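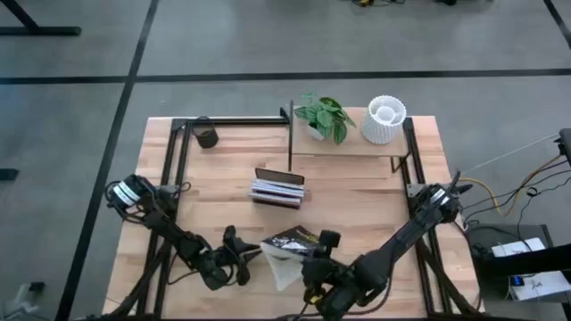
Both arms at the paperback, with the rest of the books waiting in their row.

7/5/20

I promised a few of you an update on the robot club, and as usual I have let it slide far too long, so put the kettle on. We have been at the book task since April – it was Darmawan Majimbun's idea, and a lovely one. The plan is that the two arms pick up a paperback between them and add it to the row on the table without knocking the others over. My nan could do it with her eyes shut, and it has taken over our lives!

We named the arms Voltus (left) and Tomić (right), after a very long vote. Voltus is the steadier of the pair. Tomić tends to arrive a touch early, and then the book swings round and we all groan. Darmawan has rewritten the timing 3 times now, and on our last evening we got through 41 tries, which is a club record, even if I wouldn't call all of them pretty.

The students have been wonderful, I must say. They argue about grip force over biscuits and then stay to coil the cables. I water the plant, mostly, and keep the notebook.

Next up is a thicker book, once we have agreed on which one. If you have an old hardback you don't mind getting a few dents in, do leave me a comment.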